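Dindon College
Applied Technology, Term Project
Report on a Site Visit: Handling Soft Items with Robot Grippers
Group 7

1. Purpose of the visit

Our term project asks whether a simple two-finger gripper can sort second-hand clothing for a charity depot. We had been working from videos and from the small arm in the college workshop, which only picks up wooden blocks. The course outline says each group must see at least one working site before the final report, so in December we went to the open day held by Zumico, a small company that works on robot handling of household items.

We wanted to find out three things: how the company teaches a robot to handle cloth, what goes wrong most often, and whether any of it could be done with the budget we have. We also wanted to see the fingertips up close. Our own design had flat plastic tips and they were not gripping.

2. Getting there and the program

We took the 173 bus from the college. The open day ran on a Wednesday afternoon and was set up as stations, with groups moving from one to the next. There was a short talk first, then a station on sensors, one on storage and labelling, and the clothing table, where we spent 40 minutes. A group from Saithong High School was on the station ahead of us.

Questions were allowed at any time at the clothing table. At the sensor station they were kept to the end and we ran out of time, so the sensor part of this report is thinner than we planned.

3. How the teaching is done

Before the visit we assumed that someone wrote out each movement as code, or moved a robot arm through the steps with a controller. At Zumico most of the teaching starts without a robot arm. A person holds a gripper in the hand, works its fingers, and does the task on real clothes. The gripper carries a camera, and the recording shows the task from close to where the fingers meet the cloth. The recordings are used later to train the software that drives an arm with the same kind of fingers.

The staff member at the table gave two reasons for working this way. The first is speed, as a person with a hand-held tool can do a lot of short tasks in an afternoon. The second is that the tool can be carried to other rooms and other tables, so the recordings are not all made against the same background.

We asked why they don't just film bare hands. The answer was that a hand has too many ways of holding a sleeve that a two-finger gripper can't copy. If the person has to use the gripper too, the method they come up with is one the robot has a chance of repeating.

4. What we learned about cloth

Blocks and boxes keep their shape. Clothes don't, and most of what we were told came back to this.

Edges. It is easier to pick up a garment by an edge or a raised fold than from the flat middle. If the cloth is lying flat, the fingers have to push in from two sides to make a fold first. We tried this in the workshop afterwards with a tea towel and our own gripper and it made a big difference.

Layers. When two items lie on top of each other the gripper often takes both. The demonstrators said that separating layers takes more practice than folding. Thick fleece on top of thin cotton is fairly easy. Two thin shirts are much harder.

Straps and cords. Anything that loops can catch on a finger and drag the rest of the pile along. We had not thought about this at all and have added it to the risk list in our project plan.

Colour. Dark items are harder for the camera because folds don't show up well. Light items on a white table can also be a problem. The company uses clothes in a range of colours for this reason.

5. Having a turn

Visitors could try a hand-held gripper. Each of us had a go at picking up a garment and putting it down again somewhere else on the table. It is harder than it looks. The tool sits in front of your hand, so you keep reaching too far – most of us bumped the tabletop on the first try. You also lose the feeling of the cloth. With fingers you know when you have hold of something, but with the gripper you have to look.

By the end of our time we were better at it. We were told new staff normally practise for a few days before their recordings are kept.

6. Fingertips

The fingertips at Zumico are a separate part fitted over the finger, so a worn one can be swapped without replacing anything else. We asked about the material and were told it was chosen after trying several, but they did not want to go into detail. For our own version we are going to test rubber sheet from the workshop and the silicone tips sold by Dostness, which come in packs of 10 and are within our budget.

7. Limits of what we saw

An open day shows the parts that are ready to be shown. We did not see an arm handle clothing from start to finish, only a short video of it in the opening talk. We don't have figures for how often it drops an item. We asked, and were told it depends on the garment. Our notes on this were written up on the bus home and two of us had written down different things, so we have left out anything we could not agree on.

8. The clothing table

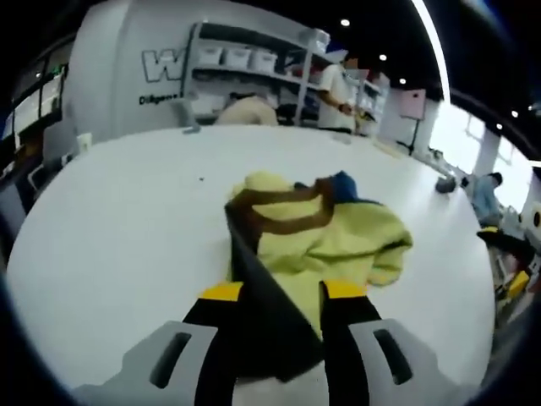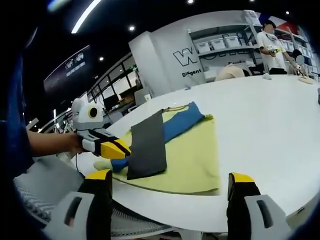 Clothes on the white table, with the yellow-tipped hand-held grippers.

9. Changes to our project

We have dropped the idea of sorting from a heap. The new plan is to start with single garments laid on a table and move to two layered items if there is time. The flat plastic tips will be replaced, and we will build a handle for our gripper so it can be used by hand before it is fitted to the workshop arm. A phone clamp on the handle should do for the camera.

The revised parts list and the test sheet for the tips are in Appendix B. The workshop is booked for the first two weeks of next term.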